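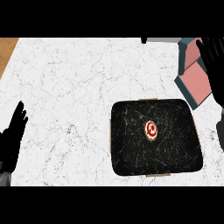

Sim view, tray task, one small round item, maybe a cookie or tart, on the tray and both arms up.

tray_line_olton
Management at Olton showed us this in March. Two arms for the tray finishing bench, still being tested in simulation. There are 11 of us on that bench and I'd like to hear from anyone who already works next to something similar.

Yule
We've had a pair at Hiltton for 7 months. They do the plain trays. Anything with a loose topping still comes to us. Nobody lost their job, but two who left weren't replaced.

reka_nights
That is losing jobs, Yule.

Yule
Fair enough. I meant nobody was sent home.

Letay Gebremichael
My shift changed more than my pay did. I used to pack, now I watch a screen and clear stoppages. Easier on the wrists. It's also dull and you can't chat, as the stations are further apart.

reka_nights
Ours were sold to us as help with the heavy end. They got put on the light end and we kept the lifting. Ask which jobs they're for and get it in writing.

Meron Ambaye
I do the set-up side at a different site. A simulation tells you whether the arm can reach the tray. It won't tell you what happens when a batch comes out soft. Ask for a trial on your own bench with your own people there.

Yule
Agree with Meron. Our first trial was 108 trays and the real problems came later.

tray_line_olton
Thanks. They've quoted 3,745 trays a week as the target. Does the bench get a say in the speed?

Letay Gebremichael
We did after we asked. Supervisors can slow it down, packers can only stop it.

reka_nights
Get that changed before you sign anything.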